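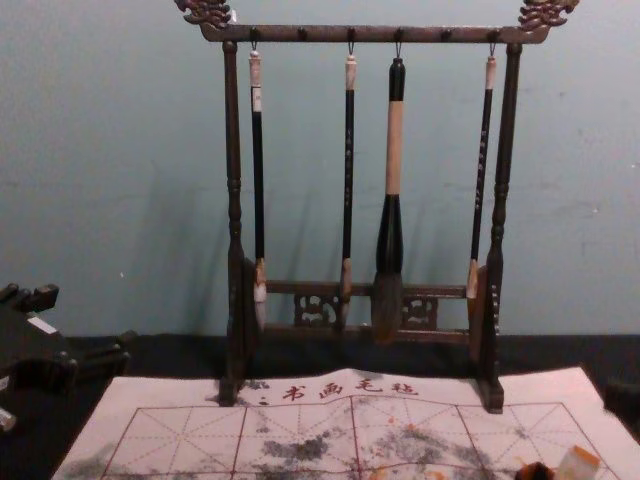 Brush rack and felt mat, as used in the desk-tidying task set.

Irnby Desk Tasks: Calligraphy Set

The Calligraphy Set is one of the desk task sets supplied by Irnby to laboratories, colleges and equipment makers that wish to test whether a machine can carry out ordinary household chores. It covers a single job: putting brushes away on a hanging rack and taking them down again.

Purchasers frequently ask whether a general-purpose machine can be expected to do this work unaided. At present, the position is mixed. Picking up a brush from a clear surface is well within the reach of current equipment. Passing a thin loop of cord over a small hook is considerably harder. The loop changes shape when touched, the brush swings below it, and a neighbouring brush is easily knocked in the process.

Irnby keeps a record of trials carried out with the set. As of November 12, 2023 it held 3,934 attempts at hanging a brush, of which 3,254 were completed without help. Slender brushes were used in most of these attempts. The remaining failures were chiefly missed hooks and dropped brushes, and results from one laboratory should not be taken as a guide to another.
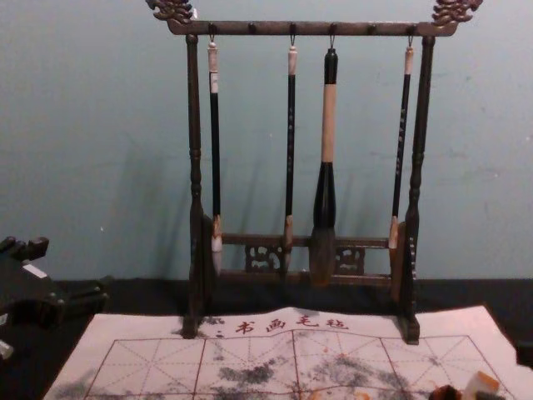
Components and Handling

The rack is of dark wood, with turned posts, carved finials and an openwork panel low down between the posts. Three of the brushes are slender, with black shafts and white caps. The fourth is much larger, with a thick head of brown bristles, and calls for a wider grip. The felt mat carries a red practice grid and may be used under the feet of the rack or kept clear for writing tasks. Ink marks on the felt do not affect its use in trials.

Felt wrinkles easily, and a rack standing on it may shift when pulled. Users who need a fixed position should order the Joly base plate, which is sold separately. The plate is not suitable for use with the Fistudow travel case.

Each set is supplied with a task sheet and a scoring form. The scoring form allows 40 seconds for each brush – a limit that most adults will find generous and most machines will not. Replacement cords are available from Ultex in packs of 800.

Orders received before the end of June are invoiced in the current financial year. Sets may be returned unused within the period stated on the delivery note.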